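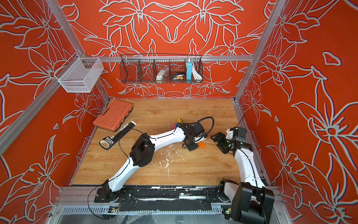

Afaf Harb wrote under my last post that I had been far too kind to the winning side, and that a village of our size has no business deciding its own future by mail in the middle of a pandemic. She wrote a good deal more than that, and I would encourage you to scroll down and read it, because she makes her case better than I made mine. I've been chewing on it all week while doing dishes and walking the dog and so on, and I think it deserves more than the two lines I typed back to her at midnight.

So, for those of you who don't live here (and I know from your emails that there are more of you than I would ever have guessed – hello!), Flornberg has voted to give up its own council and join up with Kustitz, down the valley. The count was 148 in favor and 146 against. Two ballots were spoiled. Another two came in after the deadline and were set aside without being opened, and those are the ones people can't stop talking about, even though it doesn't take much arithmetic to see that two late envelopes could have made it a tie and couldn't have turned it the other way.

A tie would have meant we stayed as we were, though. That's the part Afaf is angry about, and I do understand it. The rule said the envelopes had to be in the box by noon. It didn't say postmarked by noon, and the mail up here has been slow all winter with half the sorting office out sick or in quarantine. If you mailed your ballot on the same day your neighbor mailed hers, and hers got there and yours didn't, you'd feel sore about it too.

Where I part ways with her is on the question of whether we should have waited. Her view is that the whole thing could have been put off until May, when with any luck we might all have been able to sit in the school gym with the windows open and hear each other out. I was at the last meeting we had in that gym before everything closed, and I remember it fondly, the terrible coffee and the chairs that pinch your legs, and old arguments about the bridge coming up again whether or not they were on the agenda. I miss it more than I expected to. But I also remember being told last spring that things would be back to normal by the fall, and then in the fall that it would be Christmas, and at some point a person gets tired of putting decisions in a drawer. The road money had to be applied for. The clerk's job had been empty since summer. Kustitz had made an offer and wasn't going to leave it on the table forever.

What I do think went badly was the talking beforehand. We had the one video meeting, which I've complained about here already, so I'll keep it short. You either got in or you didn't. My sister got in and couldn't be heard, and I could be heard when I very much didn't know it (sorry again about the remark about the budget slides). Preben Bisgaard spoke for the merger and spoke well, I thought, but there was no way to catch him afterward by the coats and ask the thing you were too shy to ask in front of everybody. I've come to believe that most of our local politics used to happen by the coats. You'd go in sure of yourself and come out with your scarf half on and a slightly different opinion.

This time people talked to the folks they already agreed with. The upper road was against, mostly, and the houses by the river were for it, mostly, and I heard what the upper road thought only when I stood in line outside Fogh, six feet from the next person, shouting through a mask about property taxes. Not the best setting for a change of heart, mine or anyone's.

I voted yes, as regular readers know. I'd vote yes again. But I would have liked to win by more than this, and I'd have liked to win it in a room. I keep thinking about how it must feel to be one of the 146 and to have lost something you were born into, and then hear about it from a notice taped inside the window of Brosamico while you were picking up your soup.

Afaf has asked for the late envelopes to be opened, just so everybody knows. I went back and forth on this. At first I thought it would only stir things up, and my husband still thinks so. But I've come around to her side of it, at least halfway. They were sent in good faith by people who filled them out at their kitchen tables like the rest of us. On the other hand a secret ballot is a secret ballot, and with only a pair of them, I suspect the whole village would have worked out whose they were before supper. Maybe a letter of apology to the two voters would do, and a later deadline next time. If anyone knows how they handle this in other places, please tell me in the comments, I would really like to know.

The first joint session is supposed to be held online too. I'm told the link will be posted at both town halls, and I'll put it up here as soon as I have it. I have promised my sister I'll go over on the afternoon before and find her microphone button with her, through the window if need be.

Posted 7 March 2021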